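Last updated: February

# Ondier Table Chores

A data card for people who were promised a robot butler and would like to know how it's going.

## Short answer

It's going slowly. Machines can do some of the washing-up chores some of the time, on a table that has been set for them, with someone standing near the plug. If you came here to find out whether you can stop doing the dishes, you can't, and you may close this file.

## What this is

Ondier Table Chores is a collection of 812 short recordings of small kitchen jobs, made with hand-held grippers. A person holds the gripper and does the chore with it, so that every recording shows the fingers, the things on the table and the view a robot wrist would have. Later, a policy trained on the recordings tries the same chore on an arm, and we find out how much of the person's skill went along for the ride.

The chores are the dull ones:

- putting a spoon or fork into a utensil caddy
- taking a plate out of a dish rack, or putting one in
- standing a fallen bottle upright
- clearing a small tray without tipping what's on it
- moving the rack itself, which sounds like the easy one

## How the tests were run

Each chore got 30 attempts on the arm. Before every attempt the objects were put down again in new places, by hand, by someone trying not to be kind. We gave the arm two minutes. A person doing the same chore with the gripper usually needs well under that, and a person using fingers doesn't notice having done it.

An attempt counted if the object ended up where it should be and nothing else ended up on the floor. We argued for a week over whether a spoon resting across the top of the caddy is "in" the caddy. It isn't. The Dromlow baseline, which we also ran, would have looked much better if it were.

## What works

Plates, mostly. A plate is round, it stays put, and there are only so many ways to be wrong about it. Bottles on their sides are decent if the cap end points away from the arm. The policy learned to slow down before contact, which we didn't ask for and are happy to take credit for.

## What doesn't

Spoons. A spoon flat on a table gives a thick finger very little to get under, and the policy's answer is to push it until it reaches something. Sometimes that something is the caddy. Sometimes it's the edge.

Wire goods are the other problem. Thin wires confuse the depth estimates, and shiny ones confuse everything. The arm has closed its fingers with great confidence on the gap between two wires and then carried nothing at all across the table, carefully.

Trays with food on them did worst. The policy lifts one side first. You can guess.

## Splits

- train: everything not listed below
- val: the Lekesa table, all chores
- test: 6 layouts held back from both, with no chore left out

Please don't tune on the test layouts. We'll know -- the numbers will be good.

## Known issues

1. The lens is very wide and the usable picture is round, with black corners. Some loaders crop to a square and throw away the far edge of the table. That's where the interesting objects tend to be.
2. Backdrops vary. One early model did noticeably better in front of the ones with foam letters on them, and we would like to believe it wasn't reading.
3. Marker tags on the gripper body are sometimes hidden by glare. Frames with a lost tag are flagged `pose_ok = 0`. Drop them or fix them, but don't average over them.
4. Chore labels were typed by people. "Cady," "caddie" and "the wire thing" all mean the same object. The Russo cleanup script merges most of these.
5. Crowded tables are underrepresented. We have plenty of tidy ones with two or three items and far fewer like the one at the foot of this item, with a dish rack, a utensil caddy, a tray with a spoon across it and a bottle lying on its side at the back. Success on tables like this drops sharply, and most kitchens, we're told, look like this or worse.
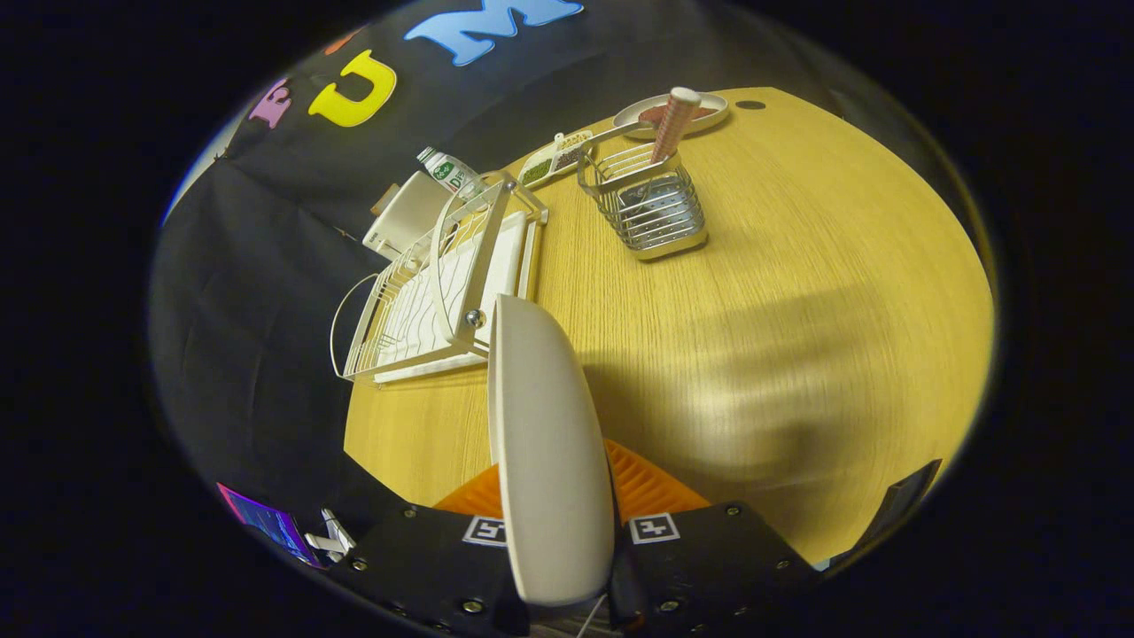

## Using it

Start with the plate chores. They train fast and will put you in a good mood. Allow 2,000 steps of warmup before you judge anything, and watch the rollouts yourself before trusting the score, especially for spoons.

If you get the spoon chore above half, open an issue and tell us how. If you get it above half by changing the definition of "in," we already tried that.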